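Clatholm's next phone slips to February, and a shop listing gave it away

I was halfway through a bowl of cereal when Hala Awad sent me a link with no message, just the link. She does that when it's good. It went to a product page at Sabbagh, the online store where I bought my last two phone cases, and there it was: the Kendunlow 8, with a price, a color picker and a ship date in February. The page was gone before I could finish reading the small print (I got one screenshot, and of course it's of the shipping section).

If you've been following this one, you know Clatholm has been telling everybody "this year" since the spring. I even held off on replacing my battery because of it! So a February date is a pretty big slip, and it means the phone misses the holidays completely. I wrote to Clatholm and got a short reply from Rasha Akl in their press office, who said the company doesn't comment on store listings but that "the Kendunlow 8 will ship when the software is ready." Read into that what you like. I read February.

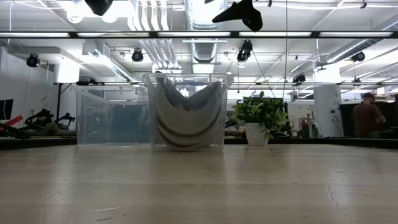

Issue 973 | December 7, 2019

What did I learn from the listing before it vanished? The price was the same as the current model's, which surprised me, because every rumor I'd seen had it going up. It also mentioned a 30-watt charger in the box. The current phone tops out at 10, and if you've ever tried to get a useful charge out of it before heading to the airport, you know why I let out a little cheer at my kitchen table.

The camera is where things get murky. Widad Harb, who runs the Cularska forum and has called the last few launches correctly, still thinks there's a second lens on the back. The listing only talked about one. Fouad Tannous posted in the same thread that stores often fill in those pages with the old phone's text and fix it later, and he used to do that job himself, so I'm inclined to believe him. Either way I wouldn't preorder on the strength of the camera yet.

Sabbagh's customer service told me the page was "published in error" and that no orders were taken. A couple of people on the forum say they got as far as the checkout, though, so if your card was charged, send me a note and I'll pass it along to them.

I'm keeping my old phone until then, and I've finally booked that battery replacement.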